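## 4. Connecting the Wakevia 377 Battery Tester

Read this section before clamping anything to anything. The 377 is a forgiving tool, but a car battery is not, and it has had more practice at this than you have.

**Caution:** Take off rings, watches and bracelets. Work with the engine off, the key out and the hood propped properly. Do not test a frozen, swollen or leaking battery. Replace it.

1. Turn off the headlights, the dome light, the heater fan and the phone charger you forgot about.
2. Wipe the battery posts with a dry rag. If they are wearing a white crust, clean them with a post brush first. The tester will happily measure crust and report it as a dying battery.
3. Clip the red lead to the positive (+) post. Rock the clamp a little so the teeth bite.
4. Clip the black lead to the negative (-) post. The screen lights up by itself. There is no power button, so please stop looking for one.
5. Choose the battery type with the arrow keys and press OK. If the label has worn off, check the owner's manual for the vehicle.
6. Enter the cold cranking amps printed on the battery. Guessing high makes a good battery look bad.
7. Press TEST and keep your hands off the clamps until the result appears.

**Note:** If the car has just been driven, switch the headlights on for 2 minutes, then off again, before you start. This removes the surface charge -- the battery's equivalent of sucking in its stomach.

### 4.1 Reading the result

| Screen | What to do |
|---|---|
| GOOD | Close the hood. |
| GOOD, RECHARGE | Charge fully, then go about your day. |
| CHARGE, RETEST | Charge fully and run the test again. |
| REPLACE | Clean the posts, test once more, then believe it. |
| E-126 | Poor clamp contact. Go back to step 2. |

Results are kept in memory until you run the next test. To print them, dock the tester on the Kettler printer base (sold separately, naturally). 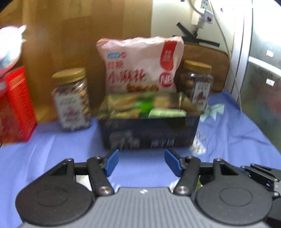

*Open snack box on a blue tablecloth.*

### 4.2 Disconnecting

1. Remove the black clamp first, then the red.
2. Wipe both clamps and coil the leads loosely. Wrapping them tightly around the tester breaks the wire at the strain relief, and the warranty knows what that looks like.
3. Store the tester in its pouch, away from the battery charger.

Replacement leads are part no. 1747, available from the Fasolwood parts counter in Flistdale. Have your serial number ready; it is on the back, under the rubber boot.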